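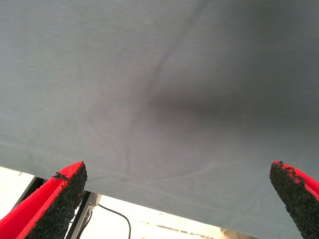 Textilwerkstatt Cekura, Team Pflege und Instandhaltung

4. Imprägnierung auffrischen

Der Hersteller Greletti verspricht auf der Flasche »Schutz für die ganze Saison«. Bei uns hat das noch kein Stoff geschafft. Rechnen Sie mit zwei Durchgängen.

4.1 Stoff bei 30 Grad waschen, ohne Weichspüler. Das »Spezialwaschmittel« von Phan können Sie sich sparen, ein einfaches Flüssigwaschmittel genügt.
4.2 Bahn aufhängen und glatt ziehen. Knicke und durchhängende Stellen vor dem Sprühen ausstreichen.
4.3 Mittel aus 15 cm Abstand gleichmäßig auftragen.
4.4 Über Nacht trocknen lassen. Die zwei Stunden aus dem Beipackzettel halten wir für Wunschdenken.
4.5 Tropfentest an drei Stellen. Zieht Wasser ein, ab 4.3 wiederholen.

Hinweis: Auf dunklen Stoffen können Ränder bleiben. Erst am Saum probieren.

Achtung: Nur im Freien oder bei offenem Fenster sprühen, auch wenn »geruchsarm« draufsteht.

Rückfragen an Kristóf Szekeres. Nachbestellung unter Artikel 301.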